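ok so I'm rebuilding the old office desktop this week and posting as I go. thread, sorry in advance

1/ background: this is the machine that sat under the front desk at Esdale for years. Chae-won Jin was going to put it out with the e-waste in August and I said give me one weekend. she gave me one weekend

2/ plan is a parts box basically. home media thing, maybe a backup target for the family photos. not gaming, please stop DMing me about gaming

3/ budget is 90 bucks and I've already spent 14 of it on thermal paste and a bag of screws I probly already own

4/ step one was dust. so much dust. took the case out on the porch, did the blower, the brush, then the blower again. neighbor's cat left

5/ pulled the drives first and put them in a labeled bag. do this. last time I did not label and spent an evening plugging in drives one at a time to find the one with taxes on it

6/ cooler next. paste had gone to chalk. don't yank straight up, twist a little and wait. if it's stubborn run the machine for ten min first so the paste warms up, then shut down, unplug, try again

7/ wiped the chip with 90 percent alcohol and a coffee filter. Ok-hee Tak taught me the coffee filter thing, no lint. paper towel sheds everywhere

8/ then the part I hate. lever, socket, tiny contacts, holding my breath. chip and socket, and the power supply in the same case:

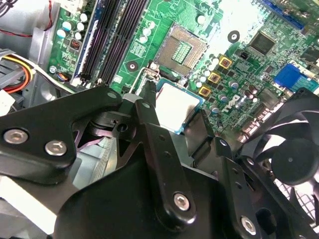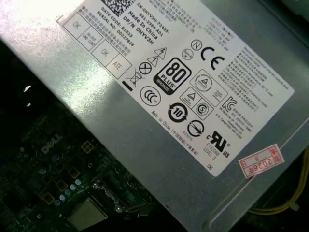 9/ SOCKET NOTES for anyone doing this the first time
- lever goes down and slightly out, then swings up. it will feel like too much force. it's fine
- find the little triangle on the chip corner and match it to the board BEFORE you're hovering over the socket
- never touch the contacts. not with a finger, not with a brush, not with the coffee filter
- set it flat, don't slide it around. if it doesn't sit level, lift and start over

10/ someone asked why I care about the power supply label. bc that's where the part number is! the DP/N line on mine says 0HYV3H. copy yours down exactly, zeros and all, and search that instead of the model of the PC. way better results

11/ also it's 80 PLUS Bronze which is plenty for a box that's going to sit there and stream cartoons. keeping it. new one would eat the whole budget

12/ do NOT open the power supply. the lightning bolt triangle on the label is there for a reason. if the fan's noisy or it smells funny, swap the whole unit, don't go in

13/ ok things I got wrong so far
- forgot to take a pic of the front panel wires before pulling them. had to look up the pinout on my phone at 11pm
- bought the wrong drive bracket from Netance, going back tomorrow
- dropped a screw. found it in my sock

14/ Enum forum people were great about the pinout btw. thread number 3645 if you've got the same mess of tiny wires, the reply near the bottom is the good one. ignore the guy who says to just guess

15/ q from replies: pea or X for the paste? pea. small one. the cooler spreads it when you tighten down, go corner to corner a few turns at a time so it presses evenly

16/ q: do you wear a wrist strap? I clip one to bare metal on the case, yeah. they cost nothing. at least touch the case before you touch the board, and don't do this on carpet in socks (I know. the sock thing. I moved to the kitchen after)

17/ what's left
- cooler back on, fan plug back on its header
- memory out and back in, clean slots
- bracket, once I have the right one
- try a boot with nothing but memory and one stick of faith

18/ if it posts I'll put the drives back one by one. if it doesn't I've got 9 ideas and all of them start with reseating the memory

19/ Chae-won says if it works the front desk wants it back. absolutly not. it has a name now, it's Cha, it lives here

20/ more tonight after dinner, need to find the small screwdriver first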